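Review of the Grevico edition of Cortés, *Letters of a Council Secretary*, edited by Maricruz Xolalpa. 2022-04-09

The volume prints 1,936 notes kept by a Catholic parish priest seconded to Rome for the council sessions. Sewn binding, thin paper, two ribbons. Latin stands on the left page and English on the right, and the line numbers match throughout.

The index has 3,210 entries and is reliable for persons, weaker for documents. Cross-references use the old Zura shelfmarks – a table at the back converts them. 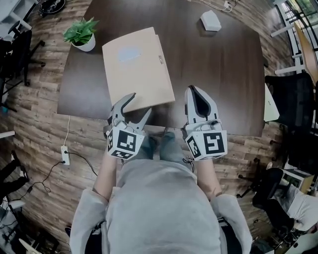

The footnotes are short and stick to sources. The January letters are out of sequence, as in the manuscript. Recommended for seminary libraries; general readers can wait for the Belbridge paperback.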